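The Empty Road Is Also a Place

I have lived in Bustuvport for many years now and English is my third language, so I ask the reader for some patience. I want to write about a road. It is an ordinary road, paved with asphalt, and it has no shop and no monument. For most of the day it has no traffic either. Last August the town newsletter printed a short article in which this road was called "underused," and since that time I cannot stop thinking about the word.

The article said that the road behind the old Fukuda yard is much too wide for the cars that drive on it. It proposed that one half should be given to parking, with 67 spaces, and that the trees should be "reviewed." I am not an engineer. But I have walked on this road almost every morning, and I believe that to review a tree means to cut it.

Let me first say what is true in the proposal. Yes, the road is wide. It was made for the trucks of the Trullov company, which carried stone and gravel to the harbor, and when the company closed, the trucks did not come any more. The road remained with the width of the trucks. If you paid for its surface from your own pocket, you would be angry. The town spent money to pave it again, and it is a good surface, I have no complaint. The person who says "we paid for this and no one uses it" is not a stupid person. I only think that this person has looked at the road from a table of numbers.

The counting was done by a small box from Grullix, which was fixed to a pole and counted the axles of vehicles. In one week it counted 416 vehicles. It did not count me, since I have no axles. It did not count the children who learn to ride a bicycle there on Sundays, or the woman with two greyhounds, or the old men who walk slowly in the middle because the middle is the flattest part. When we measure a road only with cars, we will find that a road without cars is a road without use. I think this is a mistake in the measuring, and I wish the town would correct it before it buys any paint.

In my first country I grew up in a city where every street was full. My mother held my hand so hard on the way to school that I had marks on the fingers. You could not look up. You looked at the wheels, at the doors of the buses, at the holes in the ground. I was already a grown man when I learned that it is possible to walk on a street and to think about something else at the same time. I learned this here, on the road behind the Fukuda yard, in the first winter, when I did not yet have work and I walked because the walking was free.

What I noticed in those weeks was the distance. In a town we almost never see far. There is always a house, a truck, a sign about another sign. But a long road lets the eyes go out and rest, and somehow the head follows. A doctor could explain this better. I only know that when I had bad news about my brother, I did not go to the church and I did not go to the café. I went to the road, and I walked on it to the end and back again until I was able to telephone.

The big tree on the left is for me the most important thing on it. I never learned its name in English, and by now I am a little ashamed to ask. Its leaves hang down very low, and in the early hours, when the sun stands at the end of the road and it is hard to look forward, I look at the tree.

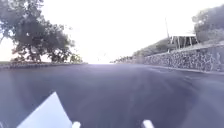

Noboru Higuchi wrote to me after I read an earlier version of this essay at the library, and he did not agree. He said that it is easy to love an empty road when you do not live beside a full one. On his own street, he wrote, the cars of the harbor workers stand on both sides from six in the morning, the ambulance could not pass in the spring, and his neighbor in a wheelchair has to go down from the sidewalk between two bumpers. "You have your quiet because we have your parking," he wrote. He asked me to put this sentence in, and I promised him.

I have read his letter many times. It is a fair letter. For some days I thought that I should not publish the essay at all, because what is my morning walk against an ambulance? I went to his street to see it, and it was the way he said.

But then I asked myself if the cars from his street would really come to mine. It is a walk of 22 minutes from the road to the harbor gate, I did it with a watch, and with a heavy bag it would be more. A man who begins his work at six will not park so far away. He will continue to park in front of the house of Mr. Higuchi, and we will have painted our spaces for nothing. There is a piece of flat ground beside the gate itself, with a fence, and it belongs to the town. I have asked two times why this ground is not discussed. The first time I was told that it is complicated. The second time I was told to send an email.

So my opinion is the following. Help his street first, and help it near to the place where the cars want to be. Put the parking at the gate. Make a rule for the ambulance side, and give a fine to the person who breaks it. If after this there is still a need, then come to us and we will talk about our road, also about its width. I would not fight for every meter of asphalt. I could accept that a strip on one edge is opened and planted, and I could even accept some cars at the end that is near to the yard. I will not easily accept the cutting of the trees. Paint can be removed again in one afternoon, but a tree of that size I will not see a second time in my life, and neither will the people who vote on it.

There is one more thing, and it is harder for me to say in English. In the newsletter they used also the word "dead," a dead stretch of road. In my language we would not say this about a place where people are not making noise. We have a word for a field that is resting one year, and everybody understands that the farmer did not forget it. He leaves it alone and he walks past it, and he is not ashamed that nothing is for sale there. I looked in the dictionary and I found "fallow." It is a beautiful word, and I have never heard it spoken here, not even by the farmers.

I would like that a town can have a few fallow places. They do not need a bench or a project with a logo. Someone should sweep the leaves from the drains in autumn and fix the surface when it breaks. Bustuvport is not a rich town and I understand that every piece of ground is asked what it earns. But we also keep a room in the town hall for weddings, and most days there is no wedding in it.

The proposal will be read again at the next public evening. If you want to speak there, you must write your name on the list at the desk before it begins, and each person receives three minutes. I have practiced mine with a kitchen timer and I am still too long. Before you come, please walk on the road one time, early, and from the yard side, so that you have the light in front of you. Then walk also on the street of Mr. Higuchi, before six if you can, when the workers are arriving.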